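June, getting on for 4 in the afternoon

Table laying again, and I want to get this down before I forget which bits I changed. We've been going back and forth for ages about what a child's place setting needs, and I've come round to thinking it needs very little. Plate, cup, spoon, mat. I had a fork in there last month and it only made everything fussier, so the fork has gone back in the Bokano box (bottom shelf, behind the tea towels, if anyone wants it).

The mat is the pink and purple one with the snowflakes and the blonde character along the bottom. I know, I know, there were grumbles about it when I brought it in! But the plain grey one from Prenley looked so gloomy under a wooden plate, and this is what a real kitchen table looks like if you have a five-year-old. It stays. My only complaint is the pattern itself, it's so busy that I keep wanting to line things up with the picture when I should be lining them up with the edges.

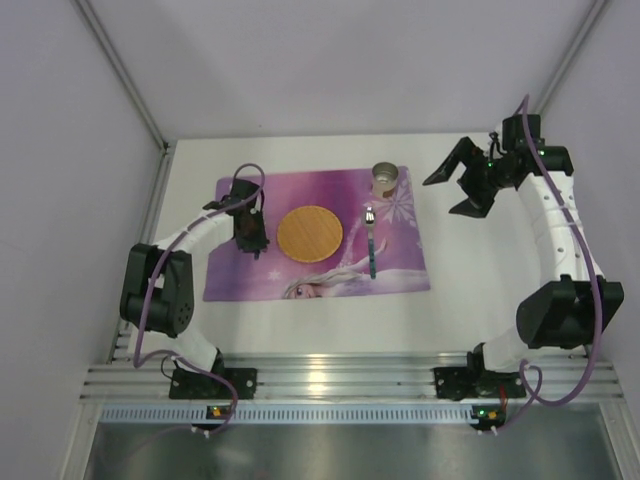

Order of laying, as I'm doing it now: mat first, then plate near the middle, spoon to the right of it with the handle towards whoever is eating, cup last, up past the top of the spoon. I tried cup before spoon this morning and kept knocking it with my sleeve. Last is much better. I also had a go at the spoon on the left for left-handers, which felt odd to me but would be worth a page of its own some time.

The wooden plate I'm very fond of. It came with the Colombo order and it's the only one of that lot I'd buy again. Hand wash only, please, and dry it standing up. The 200 ml cup is fine, a bit small if you're pouring for a thirsty child, but a small cup means a small spill. I would like a second spoon with a patterned handle like the teal one. The all-metal spares slide about in the drawer and I can never find one when I want it.

Cupboard things while I remember. Paper napkins: the Havulberg pack says 200 and I'd guess we've hardly touched it, so no more napkins! Stock sheet is number 772, clipped inside the door, and the pencil has gone missing again. Mats want wiping with a damp cloth and then 20 minutes flat before they're stacked, otherwise they stick together and the corners curl.

Next time: same setting with a bowl in place of the plate, and see whether the spoon still wants to be that far over. Might try the mat turned round as well. Must bring a pencil.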